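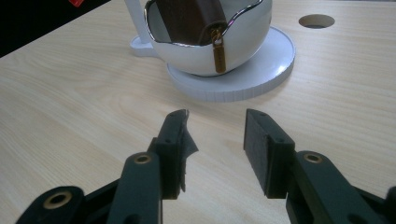 Week 6: Why we keep things we don't need

Welcome back, everyone. If you missed last time, get the notes from Efa Humphreys, who types faster than I talk. Today we're on souvenirs and keepsakes, my favorite topic in the whole course, so I'll try not to run over (I ran over last year, and the year before that).

Start with the word itself. "Souvenir" comes from the French for "to remember," and English speakers picked it up a few hundred years ago. Before that you'd hear "token" or "keepsake," and those words still carry a little more feeling. A souvenir you buy, a keepsake you're given. That's a rough split and you'll find plenty of objects that sit on both sides of it – bring me some!

The Granström reading

Ingegerd Granström's chapter is 14 pages and worth reading slowly. Her main claim is that small objects do their work by being small. A thing that fits in a pocket travels with you, gets handled, gets worn down, and the wear becomes part of what you're fond of. She interviewed people in two towns, Holmgren and Plonska, and asked each of them to bring one object worth almost no money. The Plonska interviews are the better ones, I think. People there talked longer, and she let them.

Watch how she uses the word "value." She means at least two things by it and slides between them on the fourth page. I'd like you to mark the spot where you notice it happening.

Tangen disagrees

Torbjørn Tangen thinks Granström is too sentimental. He went through more than 2,000 gift shop receipts and argues that most souvenirs are bought in the last hour of a trip, in a hurry, for somebody else. So whose memory is it? The giver was there and the receiver wasn't. I go back and forth on this one. My aunt brought me a spoon from every place she ever visited, and I remember her very well and the places not at all, so maybe he's onto something.

His weak spot is that a receipt stops at the cash register. He can tell you what got bought and when, but he has nothing to say on what people did with it ten years later. Linnea Söderlund makes this point in her review, which is short and pretty sharp. Read it after Tangen, please, or you'll go in already on her side.
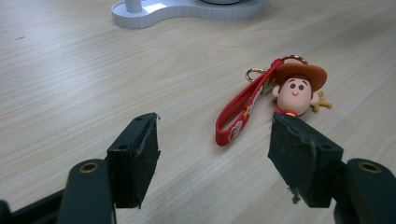 KEYCHAINS AND OTHER SMALL STUFF

Keychains are a great test case. A cartoon cowboy on a red strap could be a souvenir, a gift, a prize or something you bought because you liked his face. The object won't tell you which. You have to ask the owner, and owners change their stories.

For next time, pick one small object you own and write a page on it. Include:

How you got it
Where it lives now
Whether you'd replace it if you lost it, and if the replacement would count

Drafts go to Randi Ekström by noon the day before class. She'll pair you up for comments.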